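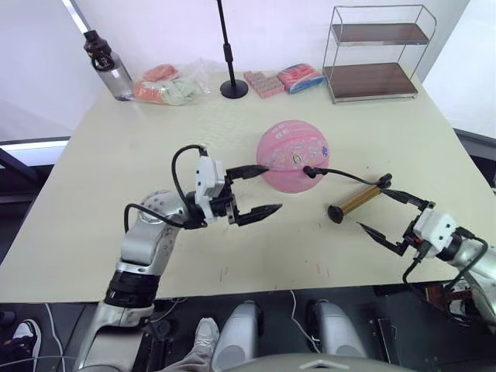

Where do small things go when a table is used for many purposes in one day?

Most of them go to the far edge, against the wall, and they stay there until the whole table is needed for something large.

Figure 4. Cream-colored tabletop with a pink ball near the center, a gold-colored rod close to it, and a row of items along the wall.

4.2 The far edge and the middle

In the Molville survey we divided each table into two zones, the far edge and the middle. The far edge is the strip nearest to the wall. The middle is the part which a person can reach without leaning. The households filled in a diary page each evening, and the 347 pages we received in August form the material of this section. Together these pages name 3,000 items, among which 600 were written in the middle zone.

The difference between the zones is mainly a difference of shape. Things that stand by themselves, such as bottles, stands and packages, were mostly reported at the far edge. Things that lie or roll were reported in the middle. We had expected that round objects would be moved to the wall first, as they are the easiest to lose. The diaries do not support this expectation. Several households wrote that a ball is put against the wall only when a bag or another soft thing is already there to hold it.

Figure 4 can be read with this division in mind. A clear water bottle with a carrying loop, a clear plastic bag with pink and orange contents, a thin black stand on a round base, a pink tray of small square blocks and a wrapped package in pink and blue are placed along the wall. The ball and the rod are both in the middle zone. In our coding the tray is one item and its blocks are not entered separately, following the rule by Bakke for things kept in an open container. The bag is treated in the same way.

One difficulty was the transparent packing. When the contents can be seen from outside, people tend to write down the contents and forget the bag. When the packing is closed and printed, they write "package" or "present" and give no contents. We therefore joined these answers in one class, named wrapped goods, although this makes the class rather wide. The Jarkano households used the word "bag" for nearly everything in it, and their pages were coded a second time by the other author.

Cables were a second difficulty. The diary form gave no line for them, and some households listed a cable as an item while others regarded it as part of the thing it belongs to. A cable that crosses the table touches both zones – we entered it under the zone where its plug or connector lies. In the Riloment version of the form, cables have their own line, and the two versions should not be compared on this point.

The time that an item remains at the far edge was not measured. The diaries only tell us where it was in the evening, and an item may have been moved and returned during the day. This question is taken up again in section 5.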